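Subject: Re: [collwood-residents] Bus 516 and the winter timetable
From: Leandro Cuesta
To: collwood-residents

Lộc Vũ wrote:

> Has anyone had a straight answer about the 516? The notice at the
> Bukance stop says the last bus back from town will be the 21.40 from
> December, but the leaflet that came through the door still has the
> 22.25. I work lates at the hospital and the 21.40 is no use to me.
> I rang the company and was told to look at the website, and the
> website has the summer times on it.
>
> Also, is it true they are taking out the stop by the chapel?
>
> Lộc

Lộc,

I went into the Guvivley office this morning and asked. The notice at the stop is right and the leaflet is wrong. The leaflet was printed before the council settled what it would pay for evening buses, and the 22.25 was dropped after that. They have no plans to print it again. The woman at the desk wrote the correct times on the back of mine, and I can copy them out for anyone who wants them.

The chapel stop stays, but only in the direction of town. Coming home, the bus will go along the bypass and you will need to get off at Bukance and walk back. It is a fair step in the dark and there is no pavement for the last stretch before the bridge. I said this at the desk and was told to put it in writing, so I have.
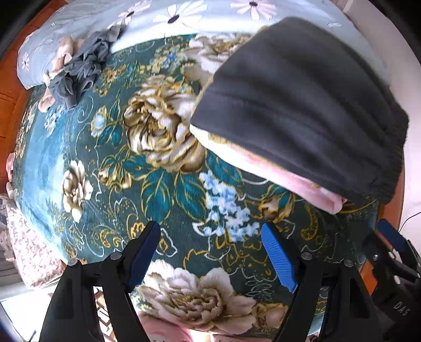 On the numbers, the council's paper gives 1,093 journeys on the 22.25 over the whole of last winter. They call that low. I would say it is not bad for one bus a night that failed to turn up for a good part of January. The paper doesn't say whether the nights it was cancelled were left out of the sum or put in as nothing. I have asked for that as well.

Two things would help. First, if you used the late bus for work, write to the council and say so, with the hours of your shift. Kim in the transport team is the person dealing with it and she does answer, though it can take her a while. A letter saying what time you finish and how you would otherwise get home is more use to her than a general complaint. Second, if you are willing to share lifts from the hospital, tell me which nights and I will put people in touch with each other. I have over 2 weeks of my own shifts to go before the change and could take someone most evenings until then - I leave by the side gate at ten.

The Saturday times are the same as before, as far as I can tell. Sundays I forgot to ask about.

One other point. Old return tickets bought as a book will still be taken on the other routes, so don't throw them away.

Leandro

--
To leave the list, send a blank message with "unsubscribe" as the subject.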